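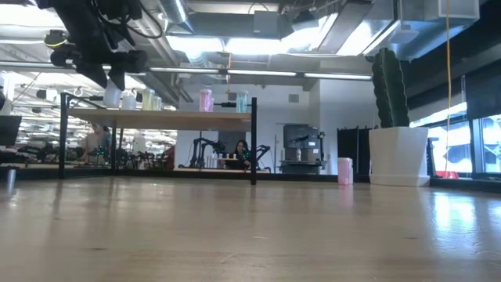 Vandana Tyagi wrote to ask whether the colored cups would remain on the open shelf, or whether they would go back into the cupboard once the common room was fully in use. She was in favor of the shelf, and added that a cup kept behind a door is a cup that gets bought twice.

The shelf will remain. The position is set out in the notes on this page, together with the arrangements for borrowing, washing and returning cups during February.

The Common Room at Kirport House: Cups, Shelf and Table
Gallery page, updated January 29, 2024

Introduction

The common room at Kirport House is open to all residents, tenants and registered guests. Its furnishings were renewed over the winter under the Rallalell program, which covers shared rooms in the older part of the building. This page presents the table and the cup shelf, and gives the background to the choices that were made. Residents who wish to comment may write to the House Office, marking the message "Common Room."

Caption

Cups in white, pale yellow, yellow-green, pink and teal-blue on the wooden shelf, with the cactus in its white faceted planter farther along the table.

The shelf

The shelf unit has black metal posts and a pale wooden top, and was chosen to sit with the light wood of the table. It is open on purpose. In the former arrangement, cups were stored in a closed cupboard beside the door, and the House Office received frequent reports that none could be found, even when the cupboard was full. Kilian Marti, who prepared the furnishing plan, proposed that everyday cups be kept in plain view and that only spare stock be put away.

The shelf is intended for cups only. Bottles, letters, keys and food should not be left on it. Lost property continues to be received at the front desk.

The colors

The cups were not bought as a set. The white and frosted pieces came from the earlier stock of the house, and the others were added in two purchases from Rastogi, the supplier used by the house for tableware. The different heights are therefore to be expected. Tall cups are suited to cold drinks and shorter ones to water taken with medication, a use that several residents asked the office to keep in mind.

No color is reserved for any floor, office or person. A proposal to assign one color to each floor was considered and set aside, as it would have required a larger stock and a good deal of sorting. Residents who prefer to use their own cup are free to do so, and should take it back to their rooms afterward.

The table

The tabletop is light wood with a glossy surface, and the grain and small dark knots have been left to show. Pale scuffs are part of its present condition. The table was in service in the reading room before it was moved, and the House Office decided against sanding it again. Joyce Kaijage inspected the finish at the time of the move and advised that it would last for several more years under ordinary care.

Ordinary care means the following:

Wipe spills promptly with a soft cloth.
Use a mat under hot dishes. Mats are kept in the top drawer of the sideboard.
Lift objects when moving them. Please do not slide them across the wood.
Do not use scouring powder or polish. The cleaning staff have the correct product.

The table receives a strong light from the windows. Residents who find the reflection tiring may lower the blinds, and are asked to raise them again on leaving for the benefit of the plant.

The cactus

The tall ribbed cactus was given to the house by Dede Asamoah on leaving the building after many years as a tenant. It stands in a white faceted planter that tapers toward the base. Watering is carried out by the House Office once every 25 days in winter, and a card recording the dates is kept at the front desk. Residents are kindly asked not to water it themselves, however dry the soil may seem. The planter is heavy and should be moved only by staff.

Borrowing and returning cups

Cups may be used anywhere in the common room and on the adjoining terrace. They may also be borrowed for meetings elsewhere in the building, on these terms:

Up to 21 cups may be borrowed at one time.
Requests should reach the House Office 2 working days before the meeting.
Cups are to be washed, dried and back on the shelf by the following morning.

Used cups should be placed in the gray tray beside the sink. The machine in the pantry is run at the end of the morning and again in the evening. Any cup that is cracked or chipped should be handed to the front desk and not returned to the shelf. There is no charge for accidental breakage.

Arranging the shelf

Staff set the shelf in order each evening. Residents are welcome to help, and the only request is that cups stand with some space between them, so that one may be lifted without disturbing the next. Stacking is discouraged. Several cups in the earlier stock became wedged inside one another and were damaged when they were pulled apart.

Shalini Joshi has asked that cups needed by residents with limited reach be placed toward the front of the board. This has been agreed, and staff have been informed.

Spare stock and replacement

Spare cups are held in the pantry in boxes marked Zider, after the storage company that supplied them. The boxes contain plain cups only. The stock is reviewed every 90 days, and the next review falls in February. Pieces that have become cloudy with washing will be withdrawn at that point and offered to the garden group for seedlings.

Suggestions received

A second shelf of the same kind has been requested for saucers and small plates. The House Office is examining the cost and will report at the next residents' meeting.

Two residents have asked for labels on the front of the shelf. No labels are planned at present.

A request for larger cups with handles has been passed to Kilian Marti for inclusion in the next order.

Use of the picture on this page

The picture may be reproduced in residents' newsletters and notices with the credit "Kirport House, Common Room." For any other use, please apply to the House Office in writing. Printed copies of this page are available at the front desk, in standard and large type.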